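Mizanur Khan
15 Oct 2026

1/ Notes on drawer runners, after replacing 7 pairs in desks from the Limton office clearance. Most listings give length and load rating and leave out the number that decides the fit: side clearance.

2/ Ball-bearing side-mount runners usually want half an inch per side. Measure the opening at the front and again at the back. If the two differ by more than 1/16, shim the cabinet side - don't plane the drawer.

3/ Roller runners are more forgiving. They also stop at three-quarter extension, so the back of the drawer stays under the desktop. Fine for pens, poor for hanging files.

4/ Hok-lam Fu asked about undermounts. They need a recessed bottom and notches in the back panel. On a thin-sided drawer, check the maker's limit on side thickness before ordering.

5/ Screws: pan head, #6, 1/2 inch. Use the slotted holes first, set the gap, then lock with one round hole per side. A proud screw head will catch the inner rail at the same point on every pull.

6/ White desk, drawer out, light brown wood inside the white sides.
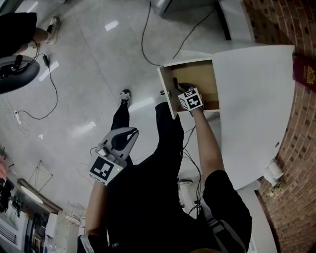
7/ Lubricant: dry PTFE on rollers, nothing on sealed bearings. Oil collects sawdust. Next thread is locks.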